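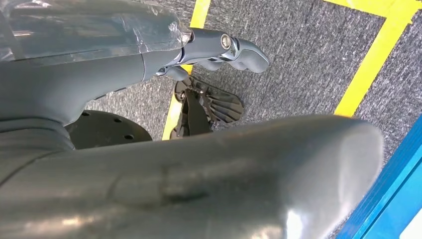 Helmut Vogler has a theory about floors. "If you can't see it, you've lost the room," he tells me, before I've even got my coat off. "Benches, shelves, drawers, I can live with a muddle in any of those. The floor tells me how the week's going."

I've come to Tokeck on a Wednesday to talk to him about workshops, and how you keep one fit to work in when the people using it would much prefer to be making things. He has looked after this one for 13 years. Before that he was at Brinometti, in the stores, where he says he learnt everything he knows about labels and picked up a lifelong dislike of cardboard boxes.

The tape is his doing, of course. Yellow, laid in straight lines, and (he's quite firm about this) never patched. "You patch it and people stop believing in it. Pull the whole strip up, clean underneath, put down a new one. It takes me 10 minutes and I put the radio on."

So what do the lines mean? I'd expected something complicated, with a key on the wall, but no. One side is for walking, the other is for working, and anything set down on the line itself is what he calls a question. "A part on the line means somebody hasn't decided. Is it going back on, is it going in the drawer, is it scrap? I don't shout about it. I pick it up, I put it on their bench, and then they've got to decide, haven't they?"

I ask whether that makes him popular and he laughs for quite a long time.

Dust is the other great subject. Helmut is a big believer in clear plastic wrap over anything with a joint in it, and he buys the stuff by the case from Mac Giolla. "Clear, always clear! We had blue sheeting once and you'd forget what was under it. I found a vice in there I'd been hunting for since July." He doesn't mind it going crinkly. What he minds is tape stuck straight on to a painted surface, and he shows me with his thumbnail how long it takes to get the gum off. (Ages. He uses white spirit and an old T-shirt.)

Then there are the drawers, all 288 of them, in a run of Helleo cabinets along the back wall. They were bought second-hand and he carried them in himself, over a weekend, with his brother-in-law on the other end. Bolts on the left, washers next, then springs, and a bottom row he won't open for me. "That's private. That's things that'll come in."

He allows himself up to 5 of those drawers for odds and ends. His wife says it's more.

We have our tea standing up, as there's only one chair and it's got a box of hinges on it. I ask what he'd tell someone with a garage they can't get into any more, and I should admit I'm asking for myself. He thinks about it.

"Start by the door. Everyone starts at the back, with the worst of it, and by dinnertime they're sat reading old magazines. Do the bit by the door, sweep it, put your line down. Then tomorrow you do up to the next line."

And if there's still a pile in the middle?

"Then walk round it for a week," he says. "You'll soon get fed up." He sends me home with half a roll of yellow tape in my coat pocket, and makes me promise to bring back whatever I don't use.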